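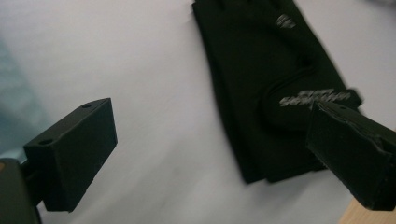
Can visitors try the equipment at the Wekdale open day? Most of it, as long as you sign in at the front desk first.

I went on July 21, 2022. Two halls were open. Drenon had the packing line and Koivisto had the small bench with the hand-held grippers.

The bench job was clothing, including a black glove. Soft things are slow work – they fold where you don't want them to.

I waited almost 24 minutes for a turn. Worth it.

Tondex was listed for the afternoon but I left before their talk. If anyone has the slides, please post them.

Next open day is in May. Parking is behind hall two.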